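Filed under: Meetings & Minutes

Eltau Allotment Society – minutes of the ordinary meeting, 19/10/2021

1. Minutes of the last meeting
Agreed, with one correction. The May minutes said the water butts had been "repaired". They had been looked at.

2. Soil improver offer
Stuvo has offered the society a bulk order of Premolance at a total of 3,361, delivered. The leaflet promises "up to" 38 per cent heavier crops. Members asked up to from what, on which soil, and who did the weighing. The leaflet does not say. The secretary had written to ask and got a second copy of the leaflet.

One plot holder tried it on beans last summer and thought they did well. It was pointed out that everyone's beans did well last summer.

Several members would prefer a plain soil test before any money is spent. Aguirre will test three samples, one each from the top, middle and bottom plots. The meeting wanted a written price first – the last "free" survey was followed by a bill.

Decision: no order for now. Stuvo to be asked for its trial results in full. 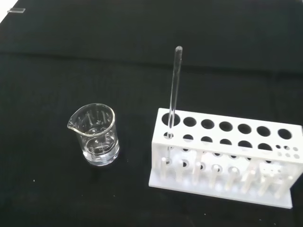 3. Water charges
The new estimate is about 3,000 for the year. No meter reading is shown on it. Not accepted until one is.

4. Any other business
The bottom gate still sticks. Carried over again.

Meeting closed. Next date to go on the noticeboard.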